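Chapter 2
Small Fastenings

Most histories of clothing are histories of cloth. Silk gets a chapter, wool gets three, and whatever kept the garment from falling down is left to a footnote. This book is made of the footnotes.

We begin with the buckle, a device so dull that people notice it only when it fails, usually on a staircase. The Zovimari workshop once sold 200 patterns of it, of which 48 differed only in name. Customers are said to have had strong preferences.

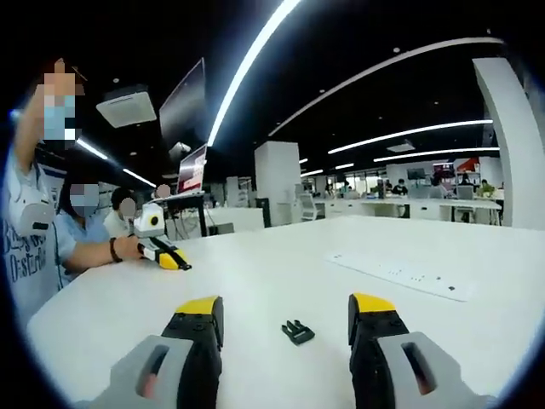 Margareta Roman, reading a draft of this chapter, objected that the button deserved to go first, being older in her own wardrobe and far better at staying shut. She may be right. Buttons have their turn in Chapter 3, where they will be treated with more respect than they showed my winter coat.

For now, keep two questions in mind. How much pull must a fastening bear before it gives? And how easily can a person with cold hands undo it on purpose? A good design answers both. The Culelside belt, discussed next, answered the first so thoroughly that its owners carried scissors.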